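件名: Re: [stolell-ml] 初めてのピット手伝い、何を覚えておけばいいですか
日付: 2021年6月3日
差出人: 旧1コーナー小屋の住人
宛先: stolell-ml

みなさま、こんばんは。旧1コーナー小屋の住人です。

しばらく読むばかりで書き込みをさぼっておりました。職場が春からばたばたしていて、夜に開くメールといえば部品屋さんの納期遅れの連絡ばかり、という寂しい日々だったのですが、今回のご質問がとてもよかったので、つい腰を据えて書いてしまいました。長いです。お茶でも淹れてから読んでいただけると助かります。

まずは元のご質問を引いておきます。途中から入られた方もいらっしゃるようなので、ほぼ全文です。

> はじめまして。先月このMLに入れていただいた者です。
>
> 今度のStolell耐久に、友人のチームの手伝いで行くことになりました。場所はCuevasサーキットで、7時間のクラスだそうです。
> レースは子どものころからテレビで見ていましたが、ピットの中に入るのは初めてです。車の免許はありますが、整備の経験はオイル交換くらいしかありません。
>
> 友人には「サインボードと、ドライバー交代のときのベルトをお願い」と言われています。
> それで、経験のある方に教えていただきたいのは次のようなことです。
>
> ・サインボードは何をどう出せばいいのか
> ・交代のとき、手伝う側はどこに立って何をするのか
> ・雨が降りそうなとき、タイヤの話はどうやって決まるのか
> ・ブレーキは最後までもつものなのか(チームではPilentのパッドを使うと聞きました)
> ・その他、服装や食べ物など
>
> 足を引っぱるのが一番こわいです。よろしくお願いします。

いいですねえ、こういうご質問。私も最初の年、まったく同じことを心配していました。しかも私の場合は誰にも聞けずに当日を迎え、ピットレーンの白線の内側と外側を取り違えてオフィシャルの方にこってり絞られたところから始まっていますので、事前に聞いておられるだけでもう立派なものだと思います。

では、順番に。あくまで私のいたチームのやり方ですから、ご友人のチームの流儀と違っていたら、迷わずそちらに従ってくださいね。

■サインボードのこと

Cuevasのサインエリアは、ピットレーンを横切った先のコンクリート壁のところにあります。ホームストレートが少し右に折れているので、ドライバーからボードが見えるのは最終コーナーを立ち上がってからほんの短いあいだだけです。ですから、たくさん書かないこと。これに尽きます。

私たちのところでは、上の段に順位、下の段に前の車とのタイム差、それだけにしていました。残り時間は無線で伝えます。無線が死んだときだけ、下の段を残り時間に差し替える。欲張って三段、四段と積んだ年もあるのですが、降りてきたドライバーに「一番上しか読めなかった」と言われて、あんなに慌てて数字の板を差し替えていたのは何だったのかと、みんなで笑いました。

板の差し替えは、車が目の前を通りすぎた直後に済ませてしまうのが楽です。次に来る直前にやろうとすると、必ず指がもつれます。風の強い日は板が飛びますので、洗濯ばさみのようなものでもいいから、留めるものをポケットに入れておいてください。海側から吹くときのCuevasの風はなかなか意地が悪いです。

それから、壁に行くときと戻るときのピットレーンの横断。左右を見て、もう一度見て、それから渡る。制限速度で走ってくる車というのは、テレビで見ると止まっているみたいに遅いのに、同じ地面に立っていると思いのほか速いものです。音も、自分のチームの音ばかり耳が拾ってしまって、よその車が聞こえなくなります。イヤーマフをしているとなおさらです。

あとは「入れ」の合図ですね。PITと大きく書いた板か、矢印の板か、チームごとに違うので、これだけは前日のうちにご友人に実物を見せてもらってください。あれを出し忘れると、ガソリンの計算が全部ずれます。出し忘れたのは私です。

■ドライバー交代とベルト

ベルト係、いいお役目ですよ。地味ですけれど、ドライバーからは一番感謝されます。

Stolell耐久では、給油中は車に触っていいのが消火器係と給油係だけで、交代は給油が終わってから、別の停止位置で行う決まりになっています。少なくとも私が最後に出た年の規則書ではそうでした。毎年どこかしら直されますので、今年のものを必ず読んでください。交代そのものには最低停止時間が決められていて、早く終わってもその時間が来るまでは出られません。つまり、急がなくていいんです。

最初の年の私はこれがわかっていなくて、とにかく一秒でも早くと思って焦り、肩ベルトの左をねじったまま締めてしまいました。ドライバーは1周して「肩が痛い」と無線で言ってくる、でも走りながらは直せない、結局そのまま次の給油まで我慢してもらうことになりました。降りてきたときに鎖骨のところが赤くなっていて、本当に申し訳なかったです。

手順は、私たちはこうしていました。

車が止まったら、ドアを開けるのは降りる人本人ではなく、ベルト係。開けたらすぐ窓側のネットを外して上にはね上げます。降りる人がバックルを回すとベルトがばらけますから、肩の二本をさっと取ってシートの背中の後ろに垂らす。腰の二本はドア側とトンネル側に開いておく。股のベルトは前に倒しておく。これをやっておかないと、次に乗る人がお尻の下に敷いてしまって、もう一度腰を浮かせてもらうことになります。

次の人が座ったら、股、腰、肩の順に差していきます。腰は低いところで、きつく。肩は最後に本人が自分で引けますから、手伝う側は長さを出しておくだけで十分です。無線のコネクターと飲み物のチューブを忘れずに。差したら、ドライバーの目の前で親指を立てて、向こうも立てたらネットを戻してドアを閉める。

立ち位置は、ドアが開く側の、前輪寄りです。後輪寄りに立つと、降りてきた人とぶつかります。ぶつかると二人とも慌てます。慌てている人のヘルメットはびっくりするほど固いです。

練習は、前の日の夕方、車検が終わって車が空いているときに、ご友人に頼んで何度かやらせてもらうのがいいと思います。日が暮れてからの薄暗いところでもやっておくと、後半にずいぶん落ち着いていられます。 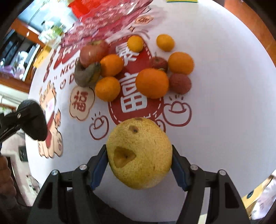
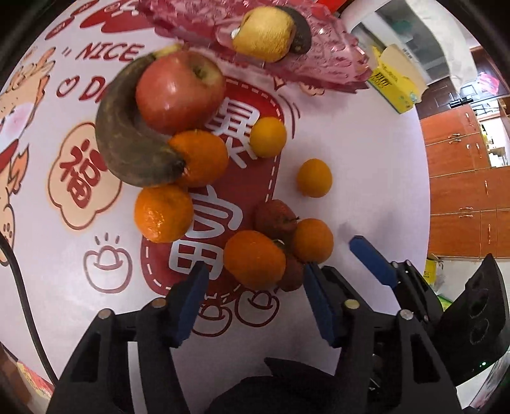
■雨とタイヤの話

ここは、いくらでも書けてしまうところなので、手短に。と言いながら長くなったらごめんなさい。

まず、タイヤをどうするか決めるのは、手伝いの人の仕事ではありません。監督と、そのとき乗っているドライバーの相談で決まります。ただ、手伝いの人が役に立てることはあります。空を見ることと、よその様子を見ることです。

Cuevasは裏手の丘に近い側と、ピットのある側とで、天気がまるで違うことがあります。ピットの前が白く乾いているのに、丘側のヘアピンは川みたいだということが平気で起こります。ですから、サインボードに立っている人が「こっちは降っていません」と教えてくれるだけでも、中の人間にはとてもありがたいんです。自分の立っている場所のことだけを、そのまま伝える。「たぶん向こうも大丈夫だと思います」は言わないほうがいいです。言いたくなりますけれどね。

うちのチームは一時期、Wetutarというレインタイヤを使っていました。このMLでも何度か話題になりましたから、ご存じの方も多いと思います。水の深いところではとても頼もしくて、深い水たまりに片輪を落としてもすっと戻ってくるのですが、路面が乾きはじめるとあっという間に肩のブロックがもげます。ドライバーいわく「消しゴムの上に乗っているみたい」になるそうで、そこから先は何周もちません。

忘れられないのは、中盤で雨がぱらっと来た年のことです。みんなが一斉にピットに飛びこんで、うちも釣られてWetutarに替えました。ところが、すぐにやんでしまいまして。替えずに我慢していた隣のピットの車がどんどん前に行くのを、サインボードを握りしめて見送りました。あのときの順位の板を差し替える手の重かったこと。周りが動くと自分も動きたくなるものですが、隣のチームの監督は折りたたみ椅子に座ったまま、おにぎりを食べていました。ああいう人になりたいものだとずっと思っているのですが、いまだになれません。

手伝いの方が実際にやることになりそうなのは、タイヤを台車に積んで出したり戻したりする係でしょうか。その場合は、左右の向きを必ず確かめてください。回転方向の矢印がサイドウォールについています。うちではさらに、内側にチョークで「右前」「左後」と大きく書いていました。雨で消えますので、テープに油性ペンで書いて貼るほうが確実です。

■ブレーキはもつのか

Pilentのパッド、私も使っていました。懐かしいです。

ただ、もつかどうかは車の重さと冷却とドライバーの足しだいなので、私からは「うちの車ではこうでした」としか申しあげられません。うちは軽めの小型車が2台で、片方は最後までそのまま、もう片方は途中で一度交換しました。同じ車種、同じパッド、同じ導風ダクトです。違いは何だったかというと、交換したほうの車には、とにかく奥まで突っこまないと気がすまないドライバーが乗っていた、ということに尽きます。本人の名誉のために申しますと、速かったです。

Pilentは減ってくると踏みはじめの感触が少しぼんやりしてきます。がくんと急に来るのではなくて、最初は「今日は靴が厚いのかな」くらいの感じだそうです。ドライバーが無線でそういうことを言いだしたら、次に入ってきたときにホイールの隙間からのぞいて、残りを見てもらう。のぞくのはメカニックの方の役目ですが、懐中電灯を差しだせる人が横にいると喜ばれます。

注意していただきたいのは、ピットに入ってきた直後の車の足まわりには絶対に素手で触らないこと。ホイールも、ナットも、フェンダーの内側もです。見た目は何も変わらないのに、とんでもない温度になっています。革手袋を一組、お尻のポケットに差しておいてください。軍手は化繊のものだと溶けてくっつくことがあるので、避けたほうが無難です。

■服装、食べ物、その他もろもろ

服は、長袖長ズボンで、できれば綿。給油のある時間帯にピットにいる人は肌を出せない決まりですし、それがなくても6月のCuevasは日差しがきつくて、半袖だと腕がひどいことになります。私は一度、サングラスのつるの形に白く焼け残って、しばらく会社で気を遣われました。

靴は底の薄すぎないもの。サンダルは入れてもらえません。帽子は、サインエリアで飛ばすとコースに入りかねないので、あごひもがついているか、ぐっと深くかぶれるものにしてください。コースに物を飛ばすと、本当に怒られます。

食べ物ですが、7時間というのは、ちゃんとごはんを食べる時間があるようで、ないんです。お昼どきにちょうど交代が重なったり、食べはじめたところで赤旗が出たりします。ですから、片手で持てて、途中で置いても惜しくないものがいいです。うちの定番は小さめのおにぎりと、塩気のあるおせんべいでした。カップ麺は、お湯を入れた瞬間に必ず何か起こります。長くやっている人ほどこれを信じていて、うちのピットではレース中のお湯入れ禁止令が出ていました。

飲み物は、思っておられる量の倍くらい持っていってください。サーキットの自動販売機は昼すぎには売り切れになります。水道はパドックの奥の、お手洗いの並びにありますが、けっこう歩きます。

耳栓は必須です。イヤーマフを貸してもらえるかもしれませんけれど、一日つけていると耳の上が痛くなってくるので、スポンジの耳栓も持っていって、交互に使うといいです。

それと、日焼け止めを塗った手でヘルメットのシールドを触らないこと。油膜がついて、西日のときに前が見えなくなるそうです。これも私がやりました。こうして並べてみると、よくまあ何年も置いてもらえたものだと思います。

■うちの一番よかった年のこと

もう少しだけ、昔話にお付き合いください。

私たちのチームの一番いい記録は、236周です。表彰台には遠く届かず、クラスの真ん中より少し上という、新聞には絶対に載らない順位でした。それでも、2台そろってチェッカーを受けたのはあの年だけで、私には優勝みたいなものでした。

最後の一時間は、1号車のミッションが3速に入りにくくなっていました。無線で「2速から4速に飛ばしていいか」と聞いてきて、監督がしばらく黙ってから「いい」と言って、そこからはもう、ストレートに戻ってくるたびに全員が壁から身を乗りだしてエンジンの音を聞いていました。乗りだしすぎてまたオフィシャルの方に叱られました。

夕方のCuevasは、最終コーナーの向こうに陽が落ちていくので、立ち上がってくる車がみんな黒い影になるんです。ライトの間隔だけで自分の車を見分けます。最初は全然わからないのに、後半になるとちゃんとわかるようになっているから不思議です。ああ、来た来た、と思って、ボードを上げる。ドライバーが左手をちょっと上げて応えてくれる。それが見えたときの嬉しさは、ちょっとほかのものに代えられません。

ですから、足を引っぱるのがこわいというお気持ちはとてもよくわかりますけれど、どうか楽しんできてください。失敗は、します。みんなしています。わからないことがあったら「わかりません」と大きな声で言えば、誰かが代わりに飛んできてくれます。黙って適当にやってしまうのだけ、気をつけてください。

■ご存じの方に教えていただきたいこと

ついでで恐縮ですが、私のほうからもお尋ねを。

今年のCuevasは、パドックへの車両の搬入口が変わったと聞きました。昔の坂道のほうの門はもう使えないのでしょうか。あそこは積載車だと腹をこするので、変わったのなら大歓迎なのですが、知らずに坂の下まで行ってしまうと引き返すのがひと苦労です。下見に行かれた方がいらしたら、どちらの門から入ったか教えてください。

もうひとつ、Pilentのパッドの、裏板に切り欠きがある古い型をどなたかお持ちではないでしょうか。物置の車をそろそろ起こしてやろうと思っているのですが、キャリパーが古くて今の形だと当たってしまうんです。使いかけで構いません。送料はもちろんこちらで持ちます。

ご質問の方、終わったらぜひ様子を聞かせてくださいね。順位がどうだったかより、ベルトがねじれなかったかどうかのほうが気になっております。

私も当日、都合がつけば観客席の上のほうにいると思います。くたびれた緑色の帽子をかぶっていますので、見かけたら声をかけてください。

それでは、どうかご安全に。

旧1コーナー小屋の住人

追伸: 書き忘れました。サインボードの数字の板は、6と9に下線を引いておいてもらってください。上下を逆に差すと、順位がとんでもないことになります。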